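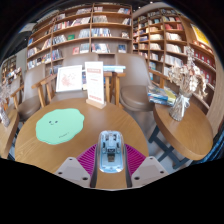 The Mouse, the Mat and the Magenta Fingers

February — By a staff writer

Lift the mouse. Hold it up. Put it down on the mat. Again.

That's the job, more or less, and it's how a good part of the afternoon goes at Banommont, a reading room with a lot of brown bookcase and chairs you don't want to get out of. Nobody at the table is reading. Two people from Huvach, a small robotics outfit, are teaching a machine that isn't even in the building.

The tool is a gripper you hold in your hand. Two ribbed fingers, bright magenta, soft enough to give a little when they close. A camera rides along and sees what the fingers see. You squeeze, the fingers pinch, the whole thing gets recorded. Later the recordings go to a robot arm back at the shop, and the arm tries to learn from them.

No code for the moves. No joystick either. You just do the thing, with a claw instead of a hand.

Harder than it sounds. I had a go. The mouse is a see-through one, pale blue, and the clear shell is slick. Pinch too low and it tips. Pinch too high and it pops out sideways and skates across the table. My first try went on the floor. My second was, I was told kindly, "usable."

Why a clear mouse? Because cameras have trouble with clear things — light goes through, highlights jump around, edges come and go. A plain black one would be easier. Huvach has plenty of recordings of easy. What it wants now is the stuff that trips the arm up, in rooms that look like rooms people use.

So, Banommont. Dried flowers in a vase, magazines in a heap, a card standing on the table, row after row of book spines in the background. The mint-green mat has a wavy edge and a little smiling face on it, and it's the target. Mouse goes on the mat. Sometimes the mat moves first. Sometimes a chair does.

The count when I left was 161 tries. Good ones and bad ones both get saved, then sorted back at the shop. A slow, wobbly grab can stay in. A drop gets tagged as a drop. The worst kind is the one where the person hesitates, changes their mind and goes back, because the arm will learn that too. It'll learn to dither. They've seen it happen.

The other way to do this is remote control, and Huvach does that too. At the shop there's a rig called Geagea: you move a small arm on your desk and a big arm across the room copies it. Great for heavy stuff, great for finding out what the big arm can't reach. But it's slow, and it doesn't fit in a tote bag. The hand-held one does. It took six minutes to set up at Banommont, and that included finding somewhere to put the coats.

Rurner, the software that lines all of it up, is where the two kinds of recording meet. It's also where things go wrong. Claw in your hand moves like a person. Real arm has joints and limits, and some of what your wrist does without thinking it flat out can't do. Those tries get thrown out. Painful, after a long afternoon, but you learn to keep your elbow in and your turns small. By the end I was picking up my coffee that way.

Does it work? Partly. With dull, solid objects the arm is pretty steady, they say. With clear ones it still closes on air more then anyone would like. That's what the next batch is for, and the batch after.

I stayed for one more round. Squeeze, lift, hold. Somebody shifted the mat a little to the left and we went agian.

Contact the magazine | Copyright, all rights reserved | Back to top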